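Workshop Tips: Drawer Work with Hand-Held Grippers

Posted by Kieran Mulcahy
Updated 19 September 2019

These are the house rules for anyone recording drawer and tabletop tasks at the furniture stations. They replace the sheet that was taped inside the Petkov cabinet. If the two disagree, go by this one.

Before you start

Open and close the drawer by hand once, all the way. If it sticks, rub a little candle wax on the runners and try again. A drawer that sticks for you will stick worse with two rubber fingers on the knob.

Tighten the knob. Small metal knobs work loose after a day of pulling, and a loose one turns in the grip. Keep a short screwdriver at the station for this.

Wipe the finger pads with a damp cloth and let them air dry. No furniture polish on the drawer fronts, ever. It gets onto the pads and stays there.
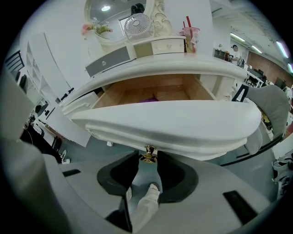
Pull straight back at one steady speed. Stop when you can see the whole of whatever is in the drawer, and leave it there for a slow count of 5 before reaching in. If you miss the knob, back off and come in again. Do not hook it with one finger, even if it works.

Markers

Both cubes stay clean and uncovered for the whole take. Push long sleeves back from the wrist. Bracelets are fine if they sit below the handle and don't swing. Fingerprints come off with a dry lens cloth; tape residue needs rubbing alcohol, used sparingly, since the print will lift.

Start every take with both grippers open and empty, held out in front of you.

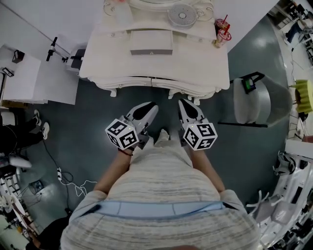

Ready position at the vanity, a gripper in each hand.

Hold that until the recorder gives the word. Syahrul Siregar keeps the log for the Stiteo set and will throw out a take that starts with the fingers already moving. He threw out 21 of the first 265, most of them mine.

Floor and furniture

Cables run along one side of the station, never between you and the drawer. Power strips lie flat, switch side up. If you are sitting in on a take, stay in your seat until it ends.

Stand where you can reach both top corners of the furniture without leaning on it. Move your feet between takes only. Closed shoes, no exceptions.

Things on the top surface stay put for the full set. If a cup or a fan has to be moved, write it in the log and start a new set number.

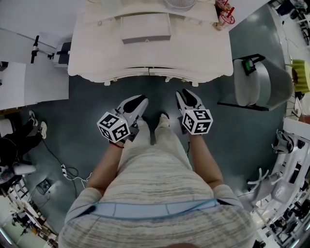
Rest your arms after every set. Tired wrists drop, and the finger tips start scraping the drawer front, which marks white paint badly. A melamine sponge takes off light scuffs. Deeper ones get touched up at the end of the week.

Putting away

Close the drawer by hand. Lay the grippers down with nothing stacked on the cubes. Coil cables loosely and hang them up. Report cracked pads to Syahrul; new ones are due in October.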